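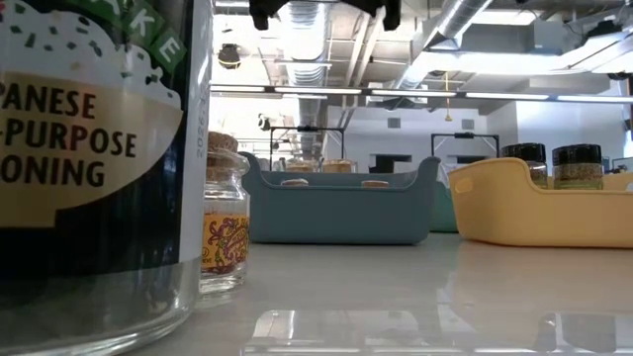
Spice bins, teleop session 3 – September

Task: take a jar from the spice bins by remote control, set it down on the table, release, return to start. Leader arm is the Goicoechea, recording through Arix. Target for this task is 158 usable demonstrations. 32 kept so far, 29 of them from the morning.

Setup
Blue-gray bin: cork-top bottles. Yellow bin: spice jars with glossy black lids, angled so the low front rim faces the camera. One corked bottle stands outside the bins, right up against the large rice seasoning jar. That gap is tight on the left finger, so approach from the right and come straight down.

Notes
Grasp below the lid on the black-lidded jars. Grasping on the lid itself gave four slips, all discarded.
Corks: do not close on the cork. Close on the glass, pause, then lift.
Tabletop is glossy and shows the ceiling lights. Pravham's depth output has holes there. Recording color only until that is sorted out.
Operator speed varies too much between takes. Hold the descent slow and let the transfer run faster – the replay at 2,000 steps cuts off otherwise.

Open
Gripper force limit still at the Clistcombe default. Lower it before the next glass session.
Yellow bin shifts when a finger touches the raised end. Tape it or mark the corners.
Relabel takes 11 to 14, wrong bin color in the task string.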